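Household chores and handheld grippers: project report
Rami Abu Hammour and Ziad Smadi
9 April 2021

3. Bedroom tasks

We chose bedrooms after the kitchen work because cloth was where our reading said machines still do worst. A plate keeps its shape when it is picked up. A blanket does not, and the second attempt starts from a different heap every time.

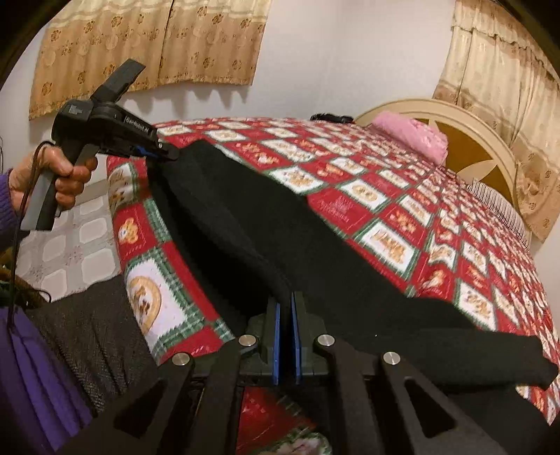

We logged 200 attempts at lifting and folding soft items. Plain towels went best. Dark knitted things were the hardest to judge – the folds hardly show, and the fingers often close on two layers or on the bedspread underneath. Ziad timed himself folding by hand at nine seconds an item. With the grippers it took him 18.

These were all done with a person doing the steering, so they say little about a machine working alone. Our view is that tidying a made bed is still some way off. Sorting boxed stock, as in the Gokley trial in section 2, is much closer.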